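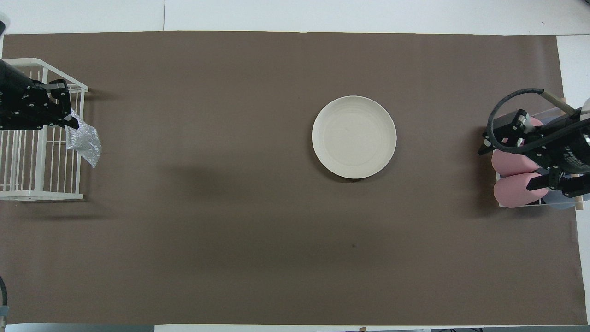
Vumoment, issue 71, page 9

Teach two arms to clear a dish rack

So can a machine put the dishes away yet? Sort of, and the sort of is the fun part! Dish racks are a great first chore for a two-arm setup – they stay put, they're cheap, and they're full of thin wires that punish sloppy planning.

What you need: two arms with two-finger grippers, a pair of wire racks, one plate, and a big sheet of brown paper to cover the table. Plain paper makes a pale plate much easier for the vision software to pick out (mine kept losing it on bare white).

1. Put the plate flat near the middle, where both arms can reach it. Tape the paper down first.

2. Set a rack on each side and mark the feet with pencil. If a rack slides a finger's width, your saved positions are junk.

3. Practice with soft stuff. Bubble wrap and foam are perfect, and a bad grip costs you nothing.

4. Move on to plastic cups. Lay them on their sides, all facing the same way, and do one color before you mix them.

5. Slow down over the wires. I come straight up out of the rack before going sideways, every time.

6. Record lots of tries. I needed almost 200 before cups felt dependable, and the plate is still a coin toss. Rims are hard!

Clear plastic deserves its own evening. Depth cameras tend to look right through it, so try the lights low and from one side.
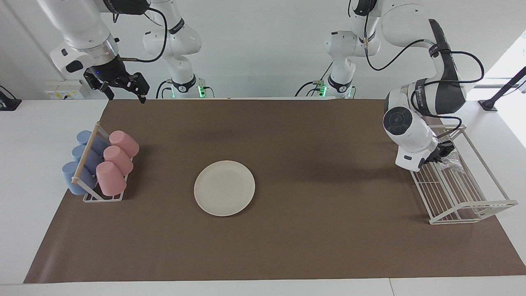

Theerawat Thongsuk wrote in to say he would skip the plate for the first month and do cups only, because a person still empties a rack in a minute and cups are where an arm gets close to that. Fair point, and I may try it in November.

Next up: drying towels.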